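Courses > Robot Software > Unit 6 > Handout: Closing the Loop on a Grasp

Print this page | E-mail this page

Robot Software, Unit 6
Instructor: Bernadette Noonan. Lab help: Hicham Lamrani

Last time we planned a whole arm path in one go and played it back blind. Now we get to the fun part! The policy looks at a fresh camera view, picks a small move, looks again, and keeps going until it decides to close the fingers. We run it in simulation at 20 steps per second, so you can pause anywhere and poke at what the software knows.

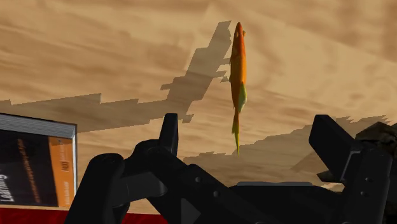 Fig. 1. Wrist view: fish toy and open fingertips.

Look at those shadows, and the blocky edges on them. A segmenter that leans on brightness may happily cut the table in two along that line. Try it in Markwood with the default threshold, then mask the gripper first and run it again (I love this exercise, the change is so easy to see).

The wrist view is great for the last stretch, but it says little about the rest of the arm. For collision checks we want an outside camera too. 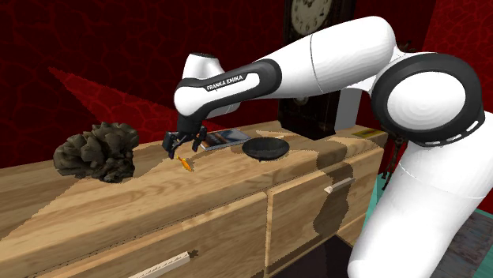

Fig. 2. Outside view: arm over the dresser, small orange object under the gripper.

For the planner, the bowl, the flat device and the big lumpy object all go in as obstacles. Start with plain boxes and tighten them later.

To do before lab:
- Load seed 143 and log the gripper pose at every step.
- Plot fingertip height against step number.
- Repeat with seed 2368 and bring both plots.

Related items
Unit 5: Planning with Calto
Unit 7: Hovland logging tools
Jukley setup notes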